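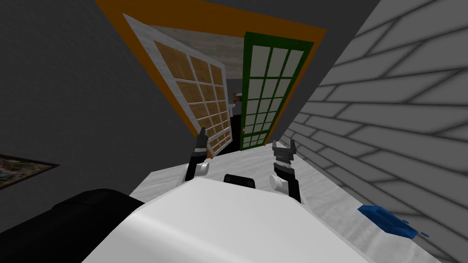 *Joro's view in the simulator, facing the open doorway with both grippers up.*

# Getting Joro ready for a doorway run

Welcome back, everybody! If you missed the February sessions, don't worry, you can pick things up from this page and be ready to drive by the end of the evening. We're spending the next few weeks on doorways, and I'll say up front that they are harder than they look. A person walks through a door without giving it a thought. A robot with two arms has elbows to worry about.

Everything on this page happens in the simulator. You'll need a club laptop (or your own, if you did the install with me last month) and a copy of the Pudar world files, which live in the shared folder under "doorways."

## Load the house

1. Open the simulator and choose **Load world**, then pick Pudar.
2. Wait for the textures. On the older laptops this can take nearly 5 minutes, so go get a snack.
3. When the list of start positions comes up, pick number 177. That one gives you the orange door frame with the doors already open.
4. Switch to the robot's own view with the **V** key.

Your first look will probably make you tilt your head. The view comes in at a slant, so the door frame and the brick wall run diagonally across the screen, and that's fine — leave it alone for now. I know the temptation is to straighten it right away, but please do the next part first, while things are still crooked. It's the best way I know to learn which direction the robot thinks is forward.

## Find yourself

Before you touch the drive keys, get to know what is you and what is the house. The big white curve at the bottom of your screen is Joro's own body, and you can't drive around it, though every year somebody tries. Wiggle each arm a tiny bit with the left and right arm sliders and watch which gripper responds. Say it out loud if that helps! Then open and close each one once and put them back where they were.

Now look past the grippers to the opening. One door has a white frame with wood-look panes, and the other is green. We use those colors when we call out directions to each other, so "go toward green" means the right side of the opening. There's also a person in the next room, small and partly hidden by the green door. Please find them before you plan anything. We have one firm rule in this club and it applies in simulation too: you know where the people are before you move.

## Plan the run

Take a sheet of paper and draw the doorway from overhead. Mark the two doors, the brick wall on the right, and the person beyond. Then write your moves in order, in plain words, something like this:

- back away from the white surface
- tuck left arm, tuck right arm
- level the view
- turn toward the gap
- creep forward, stop, look again

Keep the speed slider at its lowest setting for the first try. If an arm touches a door, the simulator prints a contact warning with code 566 and freezes. Press **R** to go back to the start, make a note of which arm it was, and change just one thing in your plan before you go again.

## Save your work

Use **Save log** after every run, even the bad ones. Brigitta Oberholzer will go through them with each pair, and she can tell a lot more from a run that went wrong than from a blank folder. Put both partners' first names in the file name, please, and the run number after that.

If the program complains that the log is too long, trim it to the last 3,692 lines and save again. The start of the file is mostly loading messages anyway.

Bring your paper plan with you next time, along with any questions you scribbled on it. Pairs who get through the doorway early can try it again with the arms swapped.

*Page last changed March 7, 2019*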